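Product Review: Doren Two-Arm Household Assistant

Reviewed by Mahlet Ayele, Vultside Center for Home and Workplace Equipment
December 31, 2025

The Center is asked more often than before whether a general-purpose machine can take over the small chores that fill a working day. The Doren, supplied by Ljungberg, is sold for exactly that purpose. It has been with us since June, and this review covers its work in our test apartment and in the returns room of a sporting goods distributor.

Setup required two members of staff and most of a morning. The manual is clear on mounting and power but thin on calibration, and we had to call the supplier twice before both arms agreed on the height of the table. Frøydis Ljungberg, who heads customer support, confirmed that a revised chapter is being prepared.

Rigid objects gave little trouble. The Doren moved mugs, boxed goods and bottles from counter to shelf at a slow but steady pace, and it stopped promptly when a person stepped into its reach. Plates were handled safely when they stood in a rack. Plates lying flat on a counter were another matter, and the machine often pushed them along the surface before giving up.

Soft goods were the weakest category. Dish towels were folded acceptably in 3 of 17 trials. Socks were collected but seldom paired. In the returns room, the job was to pick up fabric cases and covers, turn them the right way up and place them in the correct bin. The Ellix, which we reviewed under the same conditions, was faster on this job but dropped more items – a poor exchange where stock must stay clean.

Noise was modest, and the arms can run in an occupied room without raising voices. The emergency stop is large and well placed. We were less satisfied with the companion software, which logs every failed attempt under the same general message and so gives an operator little to work with.
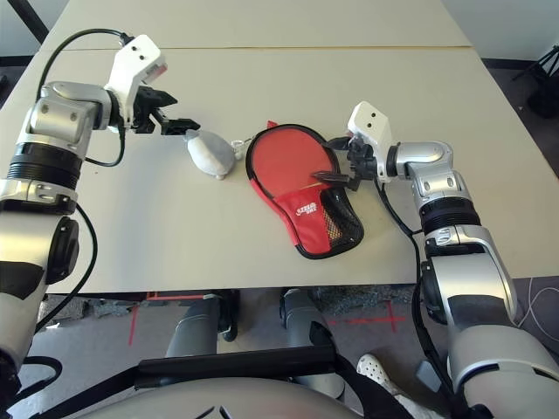 Can a machine of this kind replace a person at a sorting table today?

For rigid items of known size it can carry part of the load, provided that someone remains nearby to correct mistakes. For fabric goods it cannot yet do so at a useful speed.

The Center rates the Doren 3 out of 5. It is well built, safe in ordinary use and honestly described in its sales material. Households should wait for a later version. Small warehouses with a narrow range of boxed products may find it worth a trial, and are advised to ask for a written commitment on software updates before signing. The supplier's standard service contract runs for 2 years and covers the grippers, but it does not cover cables or on-site calibration visits.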